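Progress report no. 3: Demonstration gathering for desktop disassembly
Submitted to Plenergate by the Kereama project team, Wesville
2021-04-08
Prepared by Lucie Leclerc

Status in brief

The collection phase is behind the schedule in the work plan but has picked up since the last report. We now hold 516 accepted demonstrations. Spending is within the approved budget lines and no transfer between lines is requested. We are asking for one change to the scope of the second milestone, described near the end.

Work since the last report

The purpose of this phase is to gather examples of people taking apart used desktop computers by guiding the robot arms, so that a policy can be trained on them. Each demonstration covers one step: releasing a memory module, lifting out a graphics card, opening a drive latch, unplugging a power lead. We decided in the first period to record steps separately instead of whole teardowns, and that decision has held up well. A failed step can be thrown out without losing the rest of the machine, and operators can be scheduled in shorter blocks.

Operators now work in sessions of 90 minutes with a break in the middle. We tried longer sessions and the rejection rate climbed toward the end of each one, mostly from hurried approaches to the connectors. Riku Hoshino reviewed those recordings and set the present limit. He also rewrote the operator guide, which had grown to the point where new people were not reading it. The current version fits on two pages and covers the start position, the allowed contact points, when to stop, and how to label a recording.

Training a new operator takes about a week. Most of that time goes to learning how much force the gripper applies, because there is no feel for it through the controls. We have added a practice day on scrap boards before anyone records on a complete machine.

Data quality

Every demonstration is checked by someone other than the operator. The reviewer confirms that the step was completed, that the label matches the step, and that the camera and joint records line up in time. In this period 40 recordings were rejected. The largest group had a timing offset between the camera stream and the joint data, which we traced to a clock setting on the recording computer. That setting has been corrected and a check now runs at the start of each session. The remaining rejections were wrong labels and steps that were abandoned partway.

We also changed how we treat recovered mistakes. Earlier, a demonstration in which the operator missed a latch and tried again was marked as failed. We now keep these if the step is completed in the end, and tag the point where the correction begins. Vutano, our training partner, asked for this after their first test runs, in which the policy did poorly once it drifted off a clean approach. They have not yet reported results with the corrected examples included.

Variety of machines

The work plan calls for 23 different case models. We have not reached that number. Most of the donated computers come from offices that bought the same few models in bulk, so we have plenty of repeats and few new layouts. Repeats are still useful, particularly where cables have been routed differently or parts have been swapped during the life of the machine, but they don't test whether the policy can handle a latch it has not met before. We have written to two further recyclers and one has agreed to set aside unusual cases for us.

Until those arrive, we are varying the placement of the machines we have. The tower is laid on its side on the work surface with the panel off, and its position and angle are changed between recordings. Lighting is also changed on a set pattern.
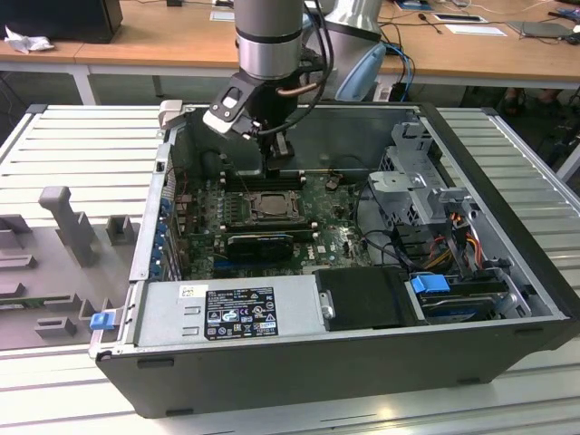 Memory modules and graphics cards make up the bulk of the accepted set. Power connectors are the weakest category. The cables move when touched, no two bundles lie the same way, and operators disagree about whether to clear the loose wires first or reach past them. We have allowed both methods for now and ask that the choice be entered in the session notes. If Vutano finds that mixing the two hurts training, we will settle on one and record the category again.

Problems and delays

The gripper fingers wear faster than we planned for. Worn fingers slip on narrow plastic tabs, and slips late in a session were at first put down to operator error. Fingers are now inspected at the start of each day, and a supply of spares has been bought from the consumables line.

Storage was tight for part of the period. Raw camera data is now moved off the recording computer each evening and deleted locally after the copy has been verified.

Requested change

Milestone two requires the full range of case models and the full set of power connector demonstrations by the same date. We ask that these be separated. The connector set can be delivered on the original date. For the case models we request an extension to the end of July, with no added cost.

Next period

Recording of power connectors will take priority, followed by drive removal. Riku will run a second round of reviewer training so that checking does not depend on two people. We expect the first machines from the new recycler during the period and will send Plenergate an updated list of case models once they have been logged. A first comparison from Vutano, with and without the corrected examples, will be attached to the next report if it is ready.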